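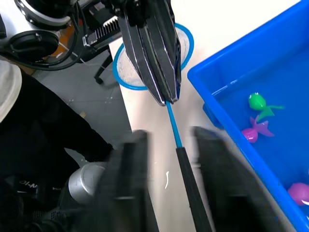 A fishing net with a blue rim and white mesh, its handle gripped in black foam.

The Stusel Lake crews race over a short course, and most of the work is done before the start. Vellero, the club that runs the regatta, sets a windward-leeward track with a line biased slightly toward the pin. In light air that bias decides who gets out clean.

Naledi Potgieter sails with 23 percent less mast rake than she used two seasons ago. The change moved the center of effort forward and took load off the rudder. "The boat stopped asking for correction in the lulls," she says. Her crew, Ryota Shibata, now trims the jib from the windward side and calls pressure without turning around.

Kohei Noguchi went the other way. He kept the rake, moved the mast step forward by 3 millimeters and added shroud tension. Upwind he points higher than Potgieter but foots more slowly, and he gives back part of the gain at the leeward mark, where his turns are wide.

Race officer Leonilde Macedo logs wind from the committee boat through each start. On April 8, 2024, the direction swung right late in the sequence — enough to make port tack starts pay — and only two boats took the chance. Noguchi was one of them. He led at the first mark and finished second, with Potgieter fourth.

The series resumes at Nazarenko, where the water is flatter and the legs are longer.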